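In defence of the boring school coat

My sister-in-law rang me last week in a state about a coat. It was my nephew's coat, a perfectly good navy one, bought in the sales and a bit long in the arm so he'd get two winters out of it. He had come home and announced that he couldn't wear it any more, and when she asked why, he said everybody's coat had a name on it except his. He is seven!

I've been chewing on it ever since, partly because I remember being that child (mine was brown, with toggles, and it had been my cousin's), and partly because I've sat through two governors' meetings this year on the very subject of coats. If you'd told me at twenty that I'd one day have strong feelings about outerwear policy I'd have laughed you out of the pub.

So, my opinion, for what it's worth. I think schools should have a plain coat rule. One colour, or a choice of two dark ones, no badges, no logos bigger than a stamp, buy it wherever you like. And I think those of us who spent years moaning that uniform was a silly Victorian leftover, and I was loudly one of them, should admit we were arguing about our own schooldays and hadn't looked at what the children were putting on over the top.

The jumper problem is solved, you see. Most primaries round here got sensible years ago and let you buy a plain one from the supermarket and iron the crest on, or leave the crest off. Colley Primary, where my two went, did it after Marlene Cormier stood up at a parents' evening with a carrier bag and tipped the whole required list out on a table, receipts and all. The bill came to £79 for one child, and that was before shoes. You could have heard a pin drop. The rule was changed by February.

What happened next was quite predictable, looking back. All the competing that used to go on in jumpers and bags and shoes moved to the one thing left over, and coats are dear. A fancy pencil case is annoying but it's a few pounds. A fancy coat can be a week's food shop, or three.
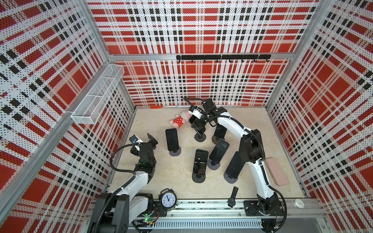

Trevor Beaulieu, who was on the governors with me for a while and who I like very much, thinks this is all nonsense. His view is that children will always find something to compare, and if you take away coats they'll do it with lunchboxes, and if you take away lunchboxes they'll do it with holidays. He's right that they will. I've heard a girl of nine ask another girl which airport she'd flown from, in a tone I can only call crushing. But I don't see why that means we give up on the bit we can do something about. Nobody says there's no point in fixing the roof because the windows will only leak as well.

His better argument is about freedom, and I've more time for that one. A coat isn't worn in lessons. It's worn to school and home again, and at the weekend, and to Granny's. If the school tells you it has to be navy then the school is reaching into your Saturday, and families who can only manage one coat are the ones who'll be stuck with the school one everywhere they go. I went quiet when he said that. It's a fair point and I haven't got a complete answer to it. The nearest I can get is that a plain dark coat is what those families mostly buy already, as it hides the dirt and goes down to the next child without a fuss. We'd be asking the others to join them, and I rather like it that way round.

Then there's the colour thing, which always comes up. "But it's so drab! Let them have a bit of colour!" I do feel this. I love colour. My own winter coat is mustard and can be seen from space, and I own more tartan scarves than any woman needs. Wilma Segers, who taught reception for most of her working life and was the best infant teacher I ever saw, used to say she could pick out every one of her class across the playground by their hats. Fine, let's have hats then! Hats, scarves, gloves, wellies with frogs on, as mad as you please. A bobble hat off the market costs next to nothing and somebody's gran can knit one for less. The colour was never what hurt. What hurts is a little white word on a chest or a sleeve that tells the whole cloakroom what your mum spent.

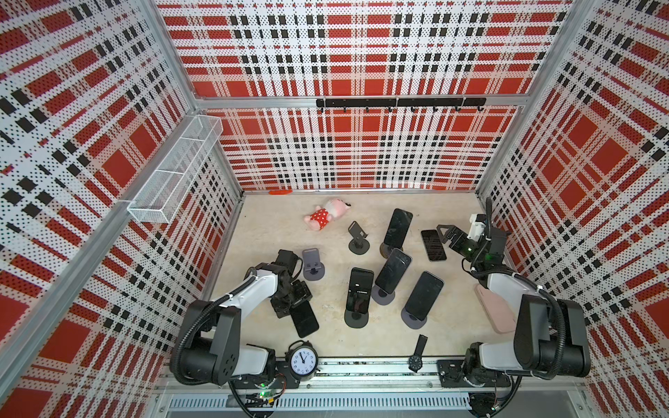 And the word changes, that's the wicked part. When my eldest was at Colley it was Trasen you had to have, with the stripe down the back. By the time my youngest got to the same peg it was Govero, and a Trasen was worse than nothing at all as it meant you'd had your brother's. Amrit Li, whose daughters are a bit younger than mine, tells me that one's over too and it's Temba now, with the furry hood. So a parent who has saved up for the right coat has bought perhaps one winter of peace, and the sales are full of last year's right coat, which is this year's wrong one. I can't think of a worse bargain. At least with the old school blazer, overpriced as it was, you could be sure it'd still be the blazer in two years.

I did a bit of snooping before I wrote this (I went into town and turned over price tags till the lad in the shop began following me about). The cheapest plain padded school coat I found was one I'd happily have put any child in. It had a proper hood and a zip that worked, with a loop inside to hang it up by. The dearest child's coat, and I went back to check I'd not misread it, was £411. It was to fit age eight to nine. An eight-year-old will leave that on a climbing frame. Mine left a coat on a bus, two in the park and one, memorably, on a goat-proof fence that wasn't.

I wrote to the local paper about it and had a very long reply from a lady called Godelieve De Bruijn, who grew up somewhere with no school uniform of any kind and couldn't see what I was making such a fuss over. In her class, she said, everyone wore what they had, and it was usually old, and there was no teasing that she could remember. I believe her. But I did wonder whether the children who were teased would remember it the same way, and I also think it's a good deal easier to have no rule when nobody has much money and no one is selling to the under-tens. Children today are advertised at from the moment they can hold a tablet -- you can't raise your own two in a little bubble where it isn't happening.

I'd want some things written in, mind. No sole supplier, ever, or we're back to Marlene and her carrier bag. A rail of second-hand ones by the office that anybody can take from without asking or signing for it. No child sent home or kept in at playtime for having the wrong coat, as the child didn't buy it. And a full winter's notice, so people can wear out what they've got. If a head can't agree to those then I'd sooner they left it alone.

My sister-in-law has given in, by the way. She's got him one with a name on it, second-hand off a woman two streets over, and he's thrilled to bits and has already lost a glove. I don't blame her in the slightest. When it's your own child crying in the hall you don't stop to think about policy. I'd have done the same, and then gone along to the next meeting and voted for navy.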